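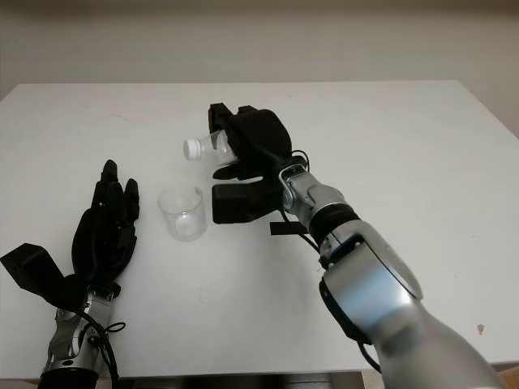

When I came to the workroom of Tahmineh Tabrizi in Vevholm, she asked me first to put my bag on the floor. "The table is for working," she said. "If one bag comes on it, then comes a coat, and after the coat I can't find my pen."

Tabrizi has written for many years about small household things, and her new booklet for Trendmont is only about cups and the tables where we put them. It sold 688 copies in August, which surprised her. She prefers clear plastic cups for daily use at home. I asked if glass is not nicer.

"Glass is nicer, of course. But I have two grandchildren and a hard floor," she said. "With a clear cup you see right away if it is empty. I like that it hides nothing."

We spoke long about white tables. Many readers write to her that they regret buying one, as every mark can be seen. She does not agree with them. A matte white top gets scuffs and light gray marks, she told me, and the owner should make peace with this. She wipes hers in the evening with a soft cloth and a little dish soap. Powder she never uses.

"People rub and rub at a scuff, and then they have a shiny place, and the shiny place is worse," she said. "Leave it. It is a table."

Her editor, Frida Thoroddsen, wanted a chapter about colored tabletops also. They argued over it for some weeks -- "in a friendly way," says Tabrizi -- and the chapter became two pages. Thoroddsen remembers it a little differently. "I asked for ten pages and I got two," she told me by phone. "But they were good pages."

Before I left, I asked what a person should do who has a small kitchen and too many cups. Tabrizi thought about it for a moment.

"Keep the ones you reach for," she said. "The others can go to a neighbor, or in a box. I have such a box also. I don't open it very often."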